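I went to see the Gusside people about their rental kit, and I have to admit I nearly talked myself out of it on the drive over. I'd already sat through two demos in September that were mostly slides, and I was sick of slides. But a reader wrote in asking whether the hand-held grippers were worth the money for a small shop, and I didn't have an answer, so off I went.

The Gusside setup is simple enough to explain to my mother. You rent a pair of grippers you hold in your own hands, you do the job yourself over and over, and the recordings go to their software, Osen, which turns them into something a robot arm can learn from. No arm needed on your end until you're ready for one.

I asked the product lead what people get wrong on day one, and she laughed before I'd finished. "They go too fast," she said. "Everybody wants to show us how quickly they can fold. We don't need quick! We need you to fold a towel the way you'd fold it at home with the radio on."

Towels come up a lot with these folks. Their first paying customer was Galholm, a linen service that wanted help with the folding end of things, and she told me the pads on the fingers went through a whole string of redesigns over it. "Smooth pads were hopeless," she said. "Terry cloth would just slide out. So we went to a texture, and then a finer texture, and then we argued about the shape for a month."

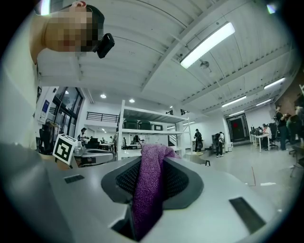 What I wanted to know next was how tired your hands get, as I've got bad thumbs and I figure plenty of you do too. She didn't dodge it. "The first hour is fine. The second hour you notice. We tell customers to swap people out, and the ones who don't listen call us up to complain about their wrists." I tried a pair for a bit myself and I'd say that's fair – comfortable to hold, but I wouldn't want them for a full shift.

Then money. The starter rental is $1601 a month, which gets you the pair, the charger, the Osen account and a half-day of training. Extra pairs are $341 each. There's a cheaper outfit, Pappas, that a couple of you have mentioned, and I asked her straight out why anyone should pay more. "If you have an engineer in the building, go look at Pappas," she said, which surprised me. "If you've got a manager who is also the engineer and also answers the phone, you want somebody who picks up when you call."

How many recordings does it take? For one kind of towel, Galholm got going with 113 good ones, and she stressed the word good. They had thrown out more than 50 before that, mostly from people starting over halfway through a fold without stopping the recording.

My one gripe is the contract. It's three months minimum, and I think a shop that only wants to try one task should be able to get out after one. I said so. She said she hears that a lot and she's "working on the people upstairs." I'll check back with her once the new price sheet is out.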